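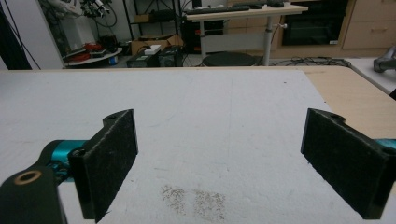 Our segmentation node drops small piles when two of them lie close together. I train on 8 classes and the granules class is the weakest. With the fingers open over the white tabletop, two patches of brownish-gray grains side by side come back as one mask, and the planner then picks a grasp center between them.
Is this a threshold problem or a labeling one?
Inger Eyvindsson

Probably labeling – check whether your annotators drew one outline around both. Ours did. We relabeled 1000 frames and the merging stopped.
Decha Klinhom

Try turning off the hole filling in Lanis first.
Frida Thoroddsen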